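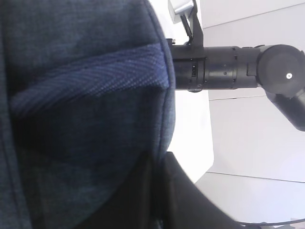
Stoltivau Football Club is a semi-professional association football club based in the river town of Stoltivau. The first team plays at the Osei Ground, a single-stand venue on the east bank, and the club also runs a women's side, a reserve team and age-group teams from under-9 upward.

History

The club was formed by the merger of 2 works teams, Kaltix Athletic and Stoltivau Rovers, which had shared a pitch for several seasons. Kaltix supplied the green shirts and Rovers the white shorts, and the combination has been kept apart from a short period when the team wore all white.

Stoltivau entered the regional league in its second tier and was promoted at the fourth attempt. It was relegated after one season, having failed to win away from home. A second promotion followed under Declan Dolan, a former center back who had joined as a player and took over as manager while still registered. Dolan made 153 league appearances for the club, most of them before his appointment.

Dolan favored a back three with wide midfielders playing high, a system his successors dropped and later restored. His last match in charge was a goalless home draw in May.

Women's team

The women's team was set up by Montserrat Jaramillo, who coached it for its first six seasons and also played in goal when the squad was short. It began in a seven-a-side competition before moving to the full-size game. The team uses the main pitch when the men are away and the training field on other match days.

Ground

The Osei Ground has a capacity of 400 under cover and standing room on three sides. The pitch slopes toward the river end, and drainage work has twice forced home fixtures to be moved. Floodlights were added after the second promotion, when the league began to require evening kickoffs for replayed matches. The record attendance is 500, for a cup tie against Flallico.

Rivalries

The club's main rival is Flallico, the nearest town with a side at the same level. Meetings between the two were suspended for a time while Flallico played in a different division — the clubs arranged preseason friendlies instead, and these are not counted in the official record.

See also

Kaltix Athletic
Flallico
Osei Ground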